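Dureza da água e descalcificação: notas de fevereiro a maio

2026-05-31

Quem mora na parte alta de Camargo recebe água de poço profundo, e água de poço profundo naquela zona significa carbonato. Medi a dureza total em fevereiro com um kit de titulação por gotas: 11 gotas até a viragem do vermelho para o azul. No kit que uso, cada gota equivale a um grau alemão, o que dá água moderadamente dura. Esperava mais, pelo estado das torneiras.

Convém separar duas coisas que as embalagens misturam. A dureza total soma cálcio e magnésio. A dureza temporária é a parte associada ao bicarbonato, e só ela precipita com o aquecimento. Duas águas com a mesma dureza total podem deixar quantidades muito diferentes de incrustação. Para quem quer prever depósito em resistências e tubos, a alcalinidade diz mais.

Comparei dois descalcificantes. O primeiro foi ácido cítrico em pó, comprado a granel. O segundo foi o Isum, um líquido à base de ácido lático vendido pela Stokmont. O cítrico é barato e dissolve bem a frio. A quente e em concentração alta pode formar citrato de cálcio, pouco solúvel, que adere à superfície e dá mais trabalho do que a crosta original. Cometi esse erro uma vez, no chuveiro.

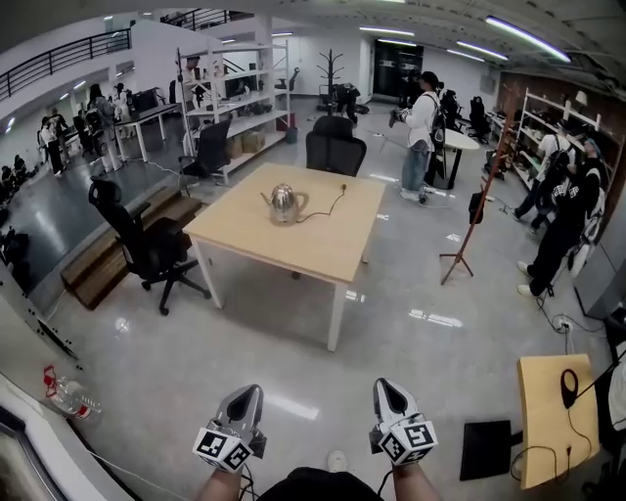
Chaleira elétrica de inox sobre a mesa.

O Isum não formou resíduo em nenhuma das aplicações, mas o cheiro persiste depois de duas enxaguadas. O rótulo recomenda uma diluição que me parece generosa. Com metade do produto, o tempo passou de 6 para 11 minutos numa peça de teste — um arejador de torneira velho — e o resultado visual foi o mesmo.

Grażyna Kalinowski, que mantém um caderno de medições desde que se mudou para Oldale, mandou-me os valores de lá. O dela marca 800 microsiemens por centímetro de condutividade; o meu, 1081. A condutividade mede íons totais, sódio e cloreto incluídos, e não serve para estimar dureza sem outra análise ao lado. Ela discorda em parte: com uma fonte estável, diz, a variação já é informativa. Aceito o argumento para a água dela. A minha muda de poço conforme a época.

Por enquanto fico com o cítrico, a frio, em solução fraca e com enxágue abundante. Em alumínio não aplico nenhum dos dois. Falta medir a alcalinidade com um reagente dentro da validade; o que tenho venceu em fevereiro.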